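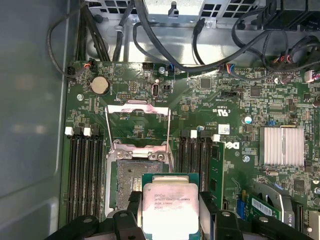 Xeon E5 in the fingers, load plate up, lever still to one side.

1/ Brolau has asked for a written handling rule for robot work on open sockets. Draft 4 is below, in pieces. It covers LGA sockets only. Comments by Saturday.

2/ Contact surfaces. Fingers touch the two opposite edges of the processor and nothing else. No contact with the pads on the underside, none with the heat spreader. If the grip is on a corner, put the part back in the tray and pick it again.

3/ Vertical moves only within 43 mm of the socket. No sideways correction inside that zone. If the vision offset is wrong, go up, correct, come down.

4/ The arm does not press. It lowers the part, opens, and leaves. Seating force comes from the load plate and lever. Draft 3 allowed a "light push." Removed.

5/ Socket exposure. An open socket with no processor in it gets a time limit of 190 seconds with the arm moving above it. After that, fit a cap or stop the arm.

6/ Nothing else is carried over an open socket. Screws, modules, covers, caps: all go around, on the rear side of the case. This is the clause people object to, as it adds travel to every cycle. 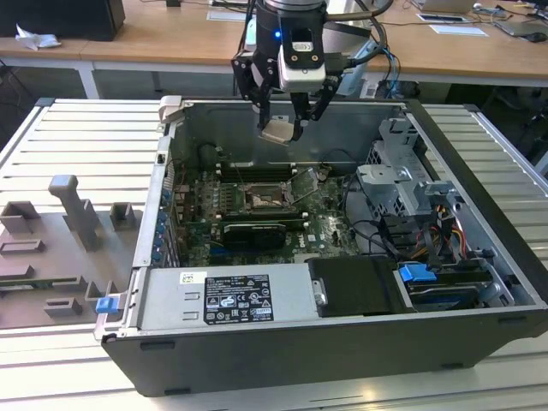 Kristof Aerts: Clause 6 is too broad. On a tower lying flat, going around means crossing cables instead, and I'd take my chances with the socket. Can it be limited to parts with no positive grip check?

7/ Fair objection. A dropped screw bends contacts, a snagged cable can move the whole case. Proposed wording for draft 5: "No part is carried over an open socket unless finger position is checked at pickup and again before crossing." Albane Coste is checking that against the Bolelley cell rules.

8/ Logging. Record grip width, approach height and stop cause for every insertion. Keep the last 2000 entries per cell. Myfanwy Beddoe wants more, but the controller storage won't take it.

9/ Still open: who signs off a restart after a stop in the 43 mm zone. Draft 4 says the operator. Prollari says the cell lead. Send me your site's practice if it's written down.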